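Wudunton College – Computer Maintenance, Level 2
Handout 3: Inside a desktop tower

Read this before the workshop session and bring it with you. The Purwood book covers the same ground in chapter 12, with better diagrams of the sockets.

Before you open the case

Shut the machine down, switch off at the wall and pull out the mains lead. Hold the power button in for a few seconds. Put on a wrist strap and clip it to bare metal on the chassis. Lay the tower on its side with the removable panel facing up, then take the panel off and stand it against the wall, out of the way of your feet.

Main parts

Motherboard. The large circuit board that everything else connects to. Check the maker's manual before ordering a replacement, as boards from the bigger manufacturers often do not fit a standard case.

CPU socket. Holds the processor. On most of our machines a lever at the side releases a metal bracket. Never touch the contacts. If a contact is bent, tell your tutor and leave it alone.

Memory slots. Long, narrow slots set side by side near the socket. Modules have a notch and go in one way round only.

Expansion slots. For graphics, network and sound cards. Many have a latch at one end – release it before pulling the card.

Power supply. A closed metal box. Do not open it, even when unplugged. The label gives the rating; a 300 watt unit is enough for an office machine with no added graphics card.

Drive bays. Hard drives may be held by screws or by plastic caddies that need no tools.

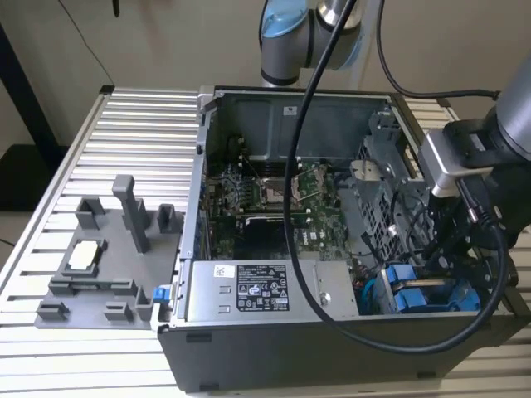
Fig. 1. Open tower on its side, CPU socket empty. Memory slots to the left of the socket, power supply at the bottom, blue drive caddies at lower right.

Task

Draw the inside of your own machine and label the six parts listed. Note the position of any release latch and write down the rating from the power supply label. Sheets go in the tray in room 526 by 30th April.

Spare wrist straps are in the cupboard – sign for them.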